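Week 9 handout: notes from the Grornora open day

For those who were in the second minibus and arrived after the coffee had gone, and for those who were not in any minibus at all. Read before the seminar. The questions at the end count toward the participation mark, as some of you found out last year in November.

1. Where we were

Grornora has the upper two floors of what used to be a carpet warehouse. Downstairs is Arodent, which makes the joints and would like you to know it. The open day was split between them: hardware in the morning, software after lunch. I have little to say about the hardware session except that the safety briefing was longer than the demonstration, and that the foam earplugs were not needed at any point.

The afternoon is the part that matters for this course. Grornora's household group trains its arm in simulation first and moves to a real kitchen later, on a schedule that was described to us as "flexible." The simulator is called Girketti. The kitchen tasks come in a set called Foulkes, which has 13 of them, ranging from closing a drawer to something with a kettle that we were asked not to photograph.

2. What was demonstrated

We were shown the refrigerator task. The instruction typed into the system was short: get the chicken out. A person with a hangover can do this in the dark. The arm needs to get the doors open, find out what is on the shelves, choose an approach that does not pass through a door, close on the object, and come out again the way it went in.

Note the order. Most groups in last year's written exercise put "grasp" first and treated the doors as a detail. The doors are most of the problem. A hinged door sweeps out space that the arm would also like to occupy, and a door left partly open is still an obstacle, with a handle sticking out of it for good measure. Double-door models are worse, for reasons you can work out on paper.

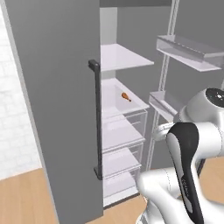

Too clean, in Foulkes's opinion, was the verdict from the back row, where a visitor remarked that any household with one drumstick and three empty drawers has bigger troubles than automation, and asked when the arm would be meeting a jar of pickles with something sticky under it. The presenter replied that clutter was "on the roadmap." The visitor wrote this down very slowly.

It is a fair complaint, and you should be able to answer it both ways. With a single item on the shelf, the perception step is nearly free: a brown thing against white plastic is about as kind as a shelf ever gets. So a failure can be blamed on motion, and that is useful to know early on. The cost is that a good score says very little about a refrigerator with food in it.

3. Things to notice about the simulator

Clear plastic. Depth sensors dislike it in real life, and see-through drawers and trays are where a policy trained in simulation tends to come unstuck. Girketti renders them nicely. Whether it renders the sensor's confusion about them is a separate matter, and one the presenter handled by moving to the next slide.

Light. Soft and even, as in a furniture catalog. Compare your own kitchen at 8 in the evening.

Contact. We were told each training batch runs 500 attempts with small changes to the starting pose. I asked whether friction was varied too. It is "planned."

Shape. A drumstick is a better test object than it looks. It is fat at one end and thin at the other, so there are good and bad places to hold it, and the two ends want different grips. A can would have taught us less.

4. For the seminar

Bring one page, handwritten if you must.

Write out the refrigerator task as a sequence of steps, and mark the first step at which the arm could get stuck with no way back.

Pick one change that would make the task harder for perception and leave the motion alone. Then pick one that does the opposite. "Add more food" does both and will not be accepted.

Say what you would want to measure besides success or failure. Time is the obvious answer, so give me a second one.

Slides from the morning are on the course page. The afternoon slides will follow when Grornora has finished removing things from them. If anyone picked up a gray umbrella in the Arodent lobby, it is mine.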